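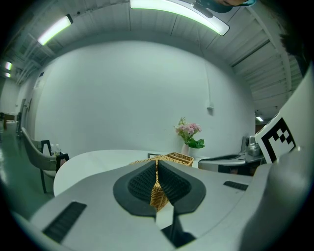 # Osier brut : durée de trempage avant tressage

**vannier_du_marais** – 3/31/18

Bonjour. Bottes d'osier brut achetées chez Ferri, brins de 100 cm, séchés avec écorce. La fiche indique deux jours en eau froide. Au bout de ce délai, les pieds cassent encore au pliage sur le montant. Faut-il prolonger ou passer à l'eau tiède ?

**Flullby**

Prolonge. Pour du brut, je compte un jour par tranche de 20 cm, donc cinq jours pour ta longueur. Deux jours, c'est une valeur pour brins très courts. Leste la botte, sinon le dessus flotte et reste sec.

**raltcombe**

Pas d'accord avec la règle linéaire. Le diamètre au pied compte plus que la longueur. Pèse un lot témoin chaque matin : quand la masse se stabilise, l'âme est saturée. Sur ma dernière botte, plateau à 945 g, atteint le quatrième jour.

**Flullby**

La masse se stabilise aussi quand l'écorce est gorgée et que le cœur ne l'est pas. Je préfère l'essai de pliage à 90° sur le pied.

**vannier_du_marais**

Et la température ? Mon bac est à 18 °C.

**raltcombe**

Correct. Au-delà, l'eau tourne vite et l'écorce devient gluante. Change l'eau tous les deux jours. Ensuite, ressuyage une nuit sous toile humide avant de tresser.

**Wirkanside**

Le ressuyage est l'étape la plus souvent sautée. Un brin tressé trop mouillé se rétracte et la clôture prend du jeu. Pour la bordure, garde les brins les plus fins.

**vannier_du_marais**

Noté. Je remets la botte à tremper, lestée, avec essai de pliage et pesée en parallèle. Relevés à suivre en avril.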